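3 April 2026

Broke a hundred!! 96 at Kasgate, every putt holed out, no gimmes, and I am still buzzing so much that I can't sit down to eat properly. I have the card propped up against the lamp while I write this.

Up before the alarm, which never happens on a workday. The car was packed last night, so all I had to do was coffee and toast and then go. Frost on the windshield, though by the time I got over the hill at Ranthorpe the sun was on the fields and I had the window down an inch just for the smell of it. I love that road. There's the stretch after the feed store where you can look down and see the flags on the lower course, and I always slow down to see where they've cut the hole on the far green, as if it would help me.

Frost delay, naturally. I used it on the practice green, rolling long ones from one fringe to the other to get the speed. They were slow at first and then quicker as the dew came off. I've been doing the drill from the winter lessons (eyes shut, guess long or short before you look) and I was guessing right more than I was guessing wrong. In November I couldn't tell you whether I'd hit it hard or soft. It felt silly in a cold bay with the heater ticking, and today on real grass it made sense all at once.

Got sent out as a single behind a threesome who were nice enough to wave me through at the third. Hit a horrible drive with all of them watching, low and left off the path, and it took a bounce like a rabbit and finished in the fairway. I tipped my cap and walked fast.

The front nine was better than I deserved. No lost balls. Bogeys mostly, one ugly triple where I tried to be a hero out of the trees, and a par on the short one over the pond, which I have never, ever kept dry before. I took one more club than I wanted and just swung easy. It came down in the middle of the green and stayed there! I stood and looked at it for a while.

Then the 13th. I have to write this down properly so I can read it again in a bad month. Par 5, uphill, wind coming across from the right. Driver a bit thin but straight. Second one heavy, third one okay, and I was left with 70 yards to a flag behind the bunker. Last year that was my worst number in golf. I'd either chunk it or send it over the back toward the maintenance shed. Today I took the old wedge back to my hip, turned through it, and it went up so high and quiet and landed past the sand and trickled down the slope. Two feet. I made the putt for birdie with my heart going like a drum. My first one on that hole, and I had to wait on the next tee until my hands were calm again. Doubled the next hole, of course. I don't care.

A few things to keep for next time:
Played the whole round with one Brillico ball, the yellow kind. It has a scuff on it from the cart path and I'm retiring it to the shelf.
The driver grip is going smooth under the left thumb. Needs doing before the league starts.
Walk slower to the ball after a bad one. I rushed after the triple and rushed again after the double.
Eat something at the turn. I had half a granola bar and was starving by the last three holes.

Coming up the last I knew the number, which is a terrible thing to know. I'd promised myself I wouldn't add it up and then I added it up on the way to the tee, and again on the way down the fairway in case I'd gotten it wrong. Four iron off the tee, eight iron, chip, and then I left the first putt so short it was embarrassing. Made the second. I did a little jump, a small one, with people eating on the patio.

Had a grilled cheese in the clubhouse and looked at the sign-up sheet for the Popescu Cup. It's 2 rounds, one at Kasgate and one at Ranthorpe, net scores, any handicap welcome. I've walked past that sheet three springs in a row telling myself next year. I borrowed the pen from the counter and signed. My handwriting looks like I was on a boat.

Ranthorpe worries me more than Kasgate does. It's tighter, and the greens tilt in ways I can't read, and there's that long carry on the opening hole with everybody standing around holding their coffee. So the plan is to play it a couple of times in the evening before the event, nine holes, walking, with no card in my pocket. Just learn where to miss.
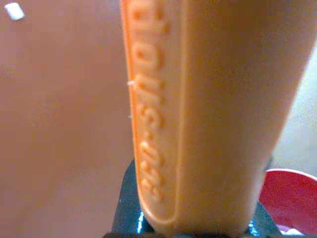
And I want to get up early again tomorrow and do the hip-high wedges at the park before breakfast, while the feel is still in my hands. My legs ache, my neck is sunburned in April, and I'd go straight back out tonight if there was any light left.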